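Before You Sign for a Sealed Driveway

Every spring the flyers come back. Mine this year was tucked under the doormat, and it promised that a fresh coat of sealer would "double the life" of my asphalt. Double it from what? The flyer did not say. It had a picture of a very black driveway and a phone number.

I have owned this house long enough to have paid for sealing three times, and I have started asking the people who sell it some plain questions. The answers have been thin.

Start with what sealer does. It is a thin coating. It slows down the sun and keeps some water and spilled oil off the surface, and it makes everything look new for a season. I have no quarrel with any of that. What it can't do is hold up pavement that has nothing solid under it. If the base was laid badly, or water is running down from the gutter and washing it out, you can coat the top every year and it will still sink in the same spot. Mine did, right by the garage.

Fouad Zoubi, who did paving work for years before he gave it up, came over in January to look at my low spot and was not impressed. "They painted it," he said. He pushed a screwdriver into the crack and it went in nearly to the handle. The crack had been sealed over twice by then, and I had paid for both.
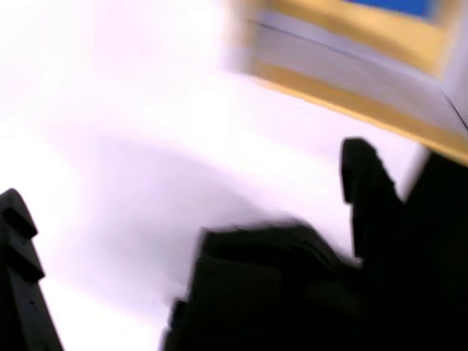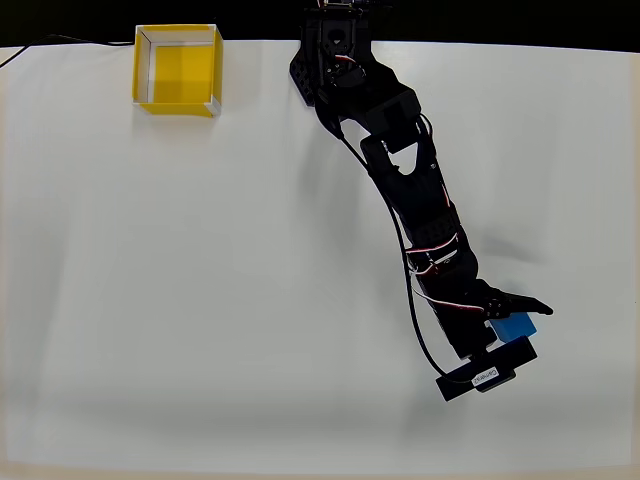
So I got quotes. Semaan wanted $668 for cleaning, crack filling and two coats. Oltent came in lower on the phone, then added $100 for "edge preparation" once their man was standing in the yard. I asked what edge preparation was. He said it was preparing the edges. When I asked whether the price covered digging out the low spot, both of them said that was a separate job, and neither one had mentioned it until I brought it up.

Then there is the matter of what goes in the bucket. One salesman told me his product, Wokura, was "commercial grade." I asked which commercial grade, and he said the good one. Another swore by something called Distero and told me it would be dry enough to park on by dinner. The label he showed me said to keep cars off for 46 hours in mild weather and longer if it was damp. I would go by the label. I've seen what tires do to soft sealer, and the marks stay there all summer.

I am also not convinced by the yearly schedule. Two of the companies wanted to sign me up for a coat every spring at a "member price." Put sealer on too often and it builds up, and then it starts to flake and crack all by itself, which I suppose is good for next year's business. Look at the driveway first. If it's still dark and water still beads up on it, leave it alone and keep your money. If it has gone gray and rough, then a coat might be worth paying for.

A few things I would get in writing before anyone unloads a truck:

Which cracks will be filled, and with what. "Crack filling" on a quote can mean hot rubber, or it can mean a splash of the same sealer poured in and squeegeed over.

Whether the coats are put on separately, with drying time in between. Two coats in one quick visit is one thick coat.

The name of the product and how much water they add. Some thinning may be allowed by the maker. Ask to see where it says so.

What happens if it rains that night. My second contractor had a one-year guarantee that left out rain, snow, tree sap, and "vehicle traffic." I asked him what else a driveway was for.

As for the fellow who rings the bell and says he has material left over from a job down the street, I'd let him take it home with him. I asked one of these men which house he had just finished, and he waved his arm at pretty much the whole block.

I haven't signed with anyone yet. The downspout by the garage has to be moved first, so the water goes out toward the lawn, and then the low spot has to be cut out and filled properly with a packed base under it. Fouad says to let the patch cure for a good long while before any sealer goes near it. That probably pushes the coating into next year, and the flyer people can wait.

If you had yours done last year and it came through the winter well, write in and tell us who did it and what they charged. If it peeled, I would like to hear about that even more.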